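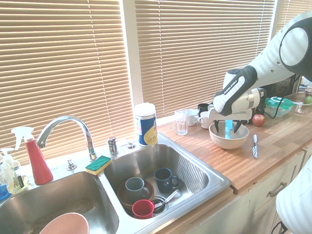

4.3 Looking after the worktop next to the sink

The kitchen at Fernton has a wooden butcher-block worktop running up to a double stainless steel sink. The wood marks easily where water is left standing, and the strip behind the bowls gets the worst of it.

1. Move mugs, glasses and bowls away from the back edge before you start. Fruit can go on the table.

2. Put knives away in the drawer first. Do not leave them on the worktop while you wipe.

3. Wipe the wood with a damp sponge, working along the grain. Use the soft side only – the rough side will lift the oil.

4. Rinse the sponge and go round the tap base and the side handle. Crumbs and limescale collect there.

5. Dry the whole surface with a clean cloth, including the front edge of the sink.

6. Leave the wood clear for 32 minutes before putting anything back.

Note: Washing-up liquid is fine on the wood if well diluted. Spray cleaners are for the sink and the tap.

CAUTION: Do not use bleach or descaler on the worktop. If some is spilt, rinse at once and dry.

Oiling

The worktop is oiled every December and again in spring. It was last done on 19th April by Bongani Magagula, using Adulex worktop oil.

1. Sand any rough patches by hand with 250 grit paper and wipe off the dust.

2. Pour a little oil on to a lint-free cloth and rub it in thinly.

3. Wipe off the excess after 6 minutes. Oil left in puddles goes sticky.

4. Keep the blinds open and the worktop bare overnight.

CAUTION: Oily cloths can catch fire by themselves. Soak them in water and lay them flat outdoors to dry.

Spare oil is in the Skastau cupboard, in the 800 ml tin.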